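Zuson Kitchen Boards – Frequently Asked Questions

Most questions in this page came to us by e-mail from customers. I have put them together with the answers that Rostislav and I usually write back. If your question is missing, please write to us, the address is at the foot of your order slip.

Dagmar Hájek, Zuson workshop

Ordering and sizes

Which sizes do you make?
We make the raised rim board in two sizes, Huna (the smaller) and Polák (the larger). Both have rounded corners. The Polák is 41 centimeters long, so please measure your counter before you order, and also your sink, if you plan to wash the board there.

Can I order a board without the rim?
Yes. Write "no rim" in the note field. The price is the same. Some customers who make much pastry prefer a flat board, as the rolling pin can go over the edge.

How long must I wait?
A board leaves the workshop 12 working days after the order. In August we are closed and orders wait until we are back.

Do all boards have the same color?
No. The wood comes from different trees and the color goes from honey to quite dark brown. If you need two boards that look alike, order them together and tell us so. We will cut them from the same plank if we have one long enough.

On the counter

Is a wooden board safe on a stone counter?
Yes, but the underside must be clean. A grain of sand or sugar under the board can scratch a polished counter when you push the board. Lift it when you move it. Wipe the counter first, and also the bottom of the board.

My board slides when I cut. What can I do?
Put a damp cloth under it, well wrung out, and take the cloth away when you finish. Please do not leave it there overnight. The wood will drink the water from one side and the board will bend. You can also order rubber feet from us, but then you can use only one side.

How close can the board stand to the toaster or the small oven?
We ask customers to leave a free space as wide as a hand on the side of the oven. Dry heat is harder for the wood than a knife. It pulls the oil out and small cracks come at the ends, where the grain is open. If the oven will be on for a long time, move the board to the other end of the counter.

A warm brown board with long streaks in the grain also stands out nicely on a white marble pattern, and many people leave it out all day for this reason. We have no objection. Only turn it from time to time, so that both sides get air.

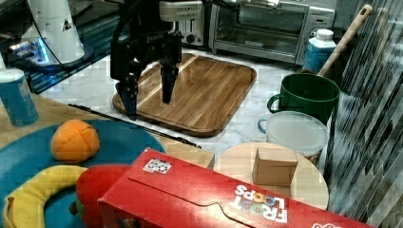
Cleaning

How do I wash the board?
With warm water, a drop of dish soap and a soft brush. Wash both sides, even if you used only one. Dry it with a towel and stand it on its long edge until the next morning.

Can it go in the dishwasher?
No, never. One time is enough to open the joints, and this damage we cannot repair.

Crumbs stay in the corners by the rim. How do I get them out?
A dry pastry brush does it well. For dough that has become hard, lay a damp cloth on the corner for a few minutes and then use a wooden scraper. Radoslava Tóth, who does our finishing, uses an old toothbrush for this.

The board smells of onion.
Rub it with coarse salt and half a lemon, wait seven minutes, rinse and dry. For garlic you may need to do it twice.

Oiling

How often should I oil it?
In the first two months, every second week. Later, when the wood looks pale and dry – for most kitchens this is some four times in the year.

Which oil?
We sell Enen board oil, but plain food-grade mineral oil from the pharmacy is also good. Do not use sunflower or olive oil. They become sticky and after some time they smell bad.

How much?
Less than you think. One spoon is enough for both sides of a Huna. Rub it in with a cloth, leave it overnight and wipe off what is left.

Repairs

My board has bent. Is it lost?
Usually not. Lay it on a flat place with the hollow side down and leave it for six days. If it still rocks after this, send us a photo taken from the side.

Can you sand an old board?
Yes. Preben Eyvindsson takes the repairs, also for boards from other makers, if there are no nails or screws in them. You pay the postage to us and we pay it back to you. Please wash and dry the board before you pack it.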